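How to transcribe and index a run of newspaper death notices

These notes set out the working method used for the Skyrme and Grelgate notices, which now stand at 2,316 entries. They assume that you have page scans or photocopies of the newspaper columns, a computer with a spreadsheet program, and no special software. The method suits any weekly or daily paper that printed family notices in a regular place. It covers death notices, funeral notices and short obituaries. Acknowledgements of sympathy and anniversary verses need a separate sheet and are dealt with briefly towards the end.

Before you start

Decide the range you will cover and write it down. A range is a newspaper title, a first issue and a last issue. Do not begin with a surname or a parish, as you will have to read every column again when the next surname comes up.

Make a list of issues before transcribing anything. Give each issue one row: title, issue date, issue number if printed, pages seen, pages missing. Missing pages matter more than they seem to at this stage. A reader who finds no entry for a grandmother needs to know whether the notice was absent or the page was.

Check whether the paper changed its layout. The Grelgate paper moved its family notices from the front page to page six, and for one April they appeared on both. A transcriber who works only from the front page will miss the later half of that month.

Setting up the sheet

Use one row for each notice as printed. If the same person has three notices on three dates, that is three rows. They are joined later by a person number.

The columns, in order:

Entry number
Person number
Surname as printed
Forenames as printed
Former surname
Title or rank
Age as printed
Date of death as printed
Date of death worked out
Place of death
Home address or district
Relatives named
Funeral place and time
Newspaper, issue date, page, column
Transcriber's initials
Checked by
Notes

Format every column as text before you type. Spreadsheet programs will turn "3/4" into a date and will drop the nought from the front of a number. Once this has happened and the file has been saved, the original form cannot be recovered from the sheet.

Entry numbers run straight through and are never reused. If an entry is withdrawn, leave the number in place and write "withdrawn" in the notes with the reason.

Transcribing the notice

1. Read the whole notice once before typing. Surnames of married daughters often come after the verse, and place names may be given only in the funeral line.

2. Type the surname exactly as printed, including obvious misprints. If the paper has "Prostholme" for Prostholm, type "Prostholme" and put the usual form in the notes. The corrected form goes into the index at a later stage.

3. Type forenames in the order given. A pet name in brackets or quotation marks stays with the forenames, in the same brackets or marks. If the notice gives only "beloved wife of George", leave the forenames cell blank and enter George under relatives.

4. Enter a former surname only where the notice states one, by "née", "formerly", "late" or a similar word. "Late" is a difficult case. "Mary Harker, late Dobson" gives a former name. "Mary, wife of the late John Harker" does not. "Late of Skyrme" refers to an address.

5. Enter the age in the form printed. "In her 70th year" means that she was 69, and must not be entered as 70. Type "in 70th year". The calculation is done for the whole sheet at the end, by one person, using one rule.

6. Enter the date of death as printed, even where it is only "suddenly, on the 14th inst." In the next column enter the full date. "Inst." means the present month and "ult." the month before, but both are counted from when the notice was written. A notice handed in on the last day of a month and printed on the first will be out by a month if this is overlooked. Where there is doubt, leave the worked-out date blank and add a note.

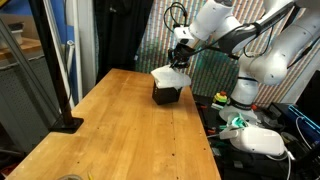

7. List relatives in the order in which the notice names them, with the relationship in brackets after each name. Separate them with semicolons. Commas cause trouble if the sheet is later saved as a comma-separated file. Where the relationship is not clear from the wording, type the name alone. A person described as "dear friend" or "companion" is entered in those words.

8. Grandchildren given only as a number are entered as a number. Grandchildren named without surnames are entered without surnames. Do not supply a surname from the parents, as step-grandchildren and adopted children are commonly listed together with the others.

9. Enter the funeral place in full, including the name of the church or chapel and whether burial or cremation followed. If the notice says "private", type "private".

10. Fill in the source columns last, and check them against the heading of the page. Column numbers are counted from the left edge of the sheet.

Doubtful readings

Use square brackets for anything that is not in the printed text. A letter that cannot be read is shown by a question mark in square brackets, one for each letter. A word that cannot be read is shown as [illegible]. A word that can be read but is uncertain is followed by [?] with no space.

Do not guess at a figure. The numerals 3, 5 and 8 are easily confused in worn type, and 1 and 7 in poor copies. If an age could be 83 or 88, type "8[?]" and give both readings in the notes. Other sources may settle it later, but the sheet should continue to show what the paper shows.

Names with accents are typed with the accents if the paper printed them. Most local papers did not have the type, so the same person may appear in two forms. The notice for the father of Laine Priedītis was printed as "Prieditis" in one issue and "Preditis" in the next. Both rows stand as printed, and the form used by the family was added in the notes when she wrote to supply it.

Checking

Every row is checked by a second person working from the page, with the sheet beside it. The checker reads the page first and the sheet second. Working in the other direction makes it easy to see what one expects to see.

Check in batches of 70 rows. Longer batches show more missed errors towards the end. The checker marks corrections in the notes column, and the transcriber makes them. If the two disagree, use the doubtful-reading marks and keep both readings.

When a batch is finished, sort a copy of it by issue date and look for gaps. Two issues in a row with no notices at all usually means that a page has been skipped. Return to the issue list and confirm.

Joining notices to persons

Only begin this when the whole range has been transcribed and checked. Sort by surname, then by worked-out date of death. Notices with the same name, the same date and at least one matching relative or address may be given the same person number. Two matching names and a close date are not enough. The Skyrme notices contain two men called William Orrell who died in the same week, both at Mill Lane.

Where a later notice contradicts an earlier one, do not alter either. Papers printed corrections, and families also placed second notices to add funeral details. Put "see also" with the other entry number in the notes of each.

Making the index

Copy the checked sheet into a new file. All tidying is done in the copy. In the copy, add a column for the standard surname and fill it from the notes. Former surnames need their own lines in the index, pointing to the entry under the later name. Pet names should also be given a line if they could be taken for a forename.

Sort letter by letter, ignoring spaces and hyphens. Treat "Mc" and "Mac" as spelt. Put accented letters with the plain letter. State these rules at the head of the index.

A printed index of 400 entries fills 11 pages at one line to an entry in two columns. The full Skyrme and Grelgate index was split into three parts for this reason, with the break always placed between letters of the alphabet.

Acknowledgements and anniversary notices

Keep these on a second sheet with the same columns. They are useful where the death notice itself is missing. The Serden paper has a gap of 110 issues, and for that period anniversary verses in later years are often the only printed record of the date. An entry taken from such a verse should be marked "from anniversary notice" in the main index, as dates given from memory several years afterwards are less reliable.

Recent notices

Notices may name living relatives, with towns and sometimes employers. Set a cut-off before publishing and apply it to the relatives column. The practice here is to leave that column out of the public index altogether and to answer individual requests from the sheet.

Storage

Save the sheet at the end of each session under a new name ending in the batch number. Keep one copy on a separate drive and one at another address. Save the finished sheet as plain text in addition to the spreadsheet file, with the list of columns and the rules for doubtful readings in a short file alongside it.

Contact: Serden Notices Index, by post or through the enquiry form | © Serden Notices Index | Back to top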